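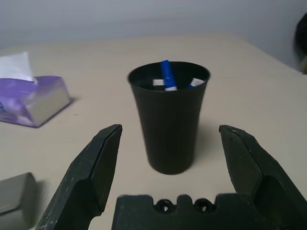 The pen cup, blue marker included.

Labeling freezer stuff: what are you all writing with?
Board: Kitchen & Pantry

crumbdrawer
I have a chest freezer full of bags that say nothing. They used to say things. I wrote "chili" on one in August and by the time I wanted chili it said "ch" and then a smear, and I defrosted it on faith and had cherries for dinner.

So far I've tried masking tape (falls off at the bottom of the freezer, where it forms its own little community), the white strip printed on the bag (fine until you touch it), and the fancy Nørgaard freezer labels, which were $3 a sheet and stick to everything except a cold container.

What do people use that survives a winter? Pen and surface both, please. I own plenty of markers and trust none of them.

oldbaytina
Painter's tape and a black permanent marker. Write on the tape while it's still on the roll, tear it off, stick it on before the container goes in the freezer. If the plastic is already cold you're wasting tape.

I have bags from two winters ago I can still read. I'm not going to eat them, but I can read them.

gristmill_dan
Seconding black. Colored markers fade on me, blue worst of all. Red goes pink and then you have a pink freezer.

quietladle
I've used blue for years with no trouble at all. I think people blame the color when they're writing on a bag with condensation on it. Dry the bag.

gristmill_dan
I dry the bag.

quietladle
Then dry it more.

Tzu-hsuan Pan
I cooked for a small catering outfit for a while and we went through tape by the case. A few things that carried over to my house:

Date first, contents second. You can usually tell soup is soup. You can't tell when it happened.

Write the amount. "Beans" is a useless label when you've got a one-cup bag and a six-cup bag frozen into the same shape.

Fold one corner of the tape under so you have a tab to pull. Otherwise you'll be scraping with a thumbnail at the sink.

Keep a marker and the roll in the kitchen, in the same spot. If you have to walk to a desk you won't label anything. I know you think you will.

crumbdrawer
That last one is painfully accurate. The pen cup lives in the other room and I have said "I'll remember this one" every single time.

Werkow_fan_club
Am I the only one who runs a spreadsheet? Everything gets a number, the number goes on the lid in grease pencil, the rest goes in the sheet. I have 80 lines in there right now. I can tell you from the office what's for dinner on Tuesday.

oldbaytina
And does your household update the spreadsheet when they take something out?

Werkow_fan_club
The household does not.

oldbaytina
So you can tell us from the office what was for dinner at some point.

Werkow_fan_club
It's a very good record of what I have put in.

pemmican
Label maker. I got a Lakeck secondhand and it's been great on bins. In the freezer the tape curls up at the ends after a month or so, but it stays legible, just sort of waving at you. Downside is the cartridges. Also you start labeling things that don't need it. My flour says FLOUR. The jar is clear.

quietladle
Can't agree on label makers for this. You're going to type out "half a lasagna, the bad one" on those tiny keys with sauce on your hands?

pemmican
I'd just type LASAGNA.

quietladle
Then you won't know it's the bad one.

gristmill_dan
Why are we freezing the bad one

quietladle
Raised that way.

nightshift_nell
Grease pencil on glass or hard plastic works for me and wipes off with a dry towel. It doesn't do much on bags. For bags I write on a scrap of paper and put it inside, facing out, with the food in its own smaller bag. Looks like evidence, works fine.

My sister bought the Bedimix containers with the little dial on the lid that you turn to the month. Very nice until somebody stacks them and the dials turn. According to her freezer everything was made in the future.

crumbdrawer
OK, reporting in. Went with painter's tape and black marker, roll in the drawer next to the stove. Did over 40 bags this weekend, including a large group now labeled "red, unknown." There's a second group labeled "beige." I'm going to eat through beige first because it seems lower risk.

Dan, I tried one in blue next to one in black, same tape, same shelf. Will look again when I've forgotten about it.

gristmill_dan
It'll be gone.

quietladle
It'll be fine if the tape was dry.

Tzu-hsuan Pan
Did you put the dates on?

crumbdrawer
I'll go put the dates on.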